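News > Press Releases > Wotbridge

Print this page | E-mail this page

Wotbridge puts out a plain-language practice guide for hand-held gripper work

Thu 3 October

I've wanted to write this one since August, so forgive me if I sound a little giddy! Wotbridge is releasing Standeck, our good-practice guide for people who record tasks with hand-held grippers and head-worn cameras. It's free, it's 17 pages long, and you can read the whole thing over lunch.

Why bother? Well, there are plenty of rules for robots behind fences and hardly any for a person who spends a shift squeezing a gripper in each hand. We asked our friends at Radwan and Suvimel what they do, and got three very different answers (one of them was ours). So we sat down together and wrote one set.

The guide has 4 sections: setup, breaks, privacy and record keeping. My favorite rule is the simplest – no recording stretch longer than 20 minutes before you put the grippers down and move your wrists. We also ask that marker cards get checked at every restart, that cables stay clear of feet, and that faces get blurred before any footage leaves the site.
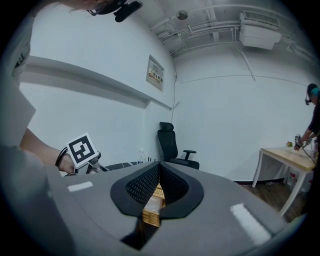
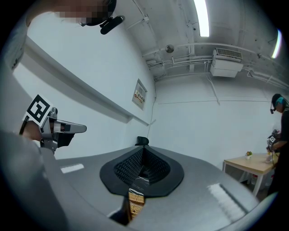
Standeck is voluntary, and I'd like it to stay that way for now. Radwan and Suvimel have both signed up to follow it, and we're hoping smaller shops will try it and tell us where it pinches. The privacy section got argued over the most, so start there if you like a good fight. Comments are open to everyone, and we'll fold the useful ones into the next edition.

Print this page | E-mail this page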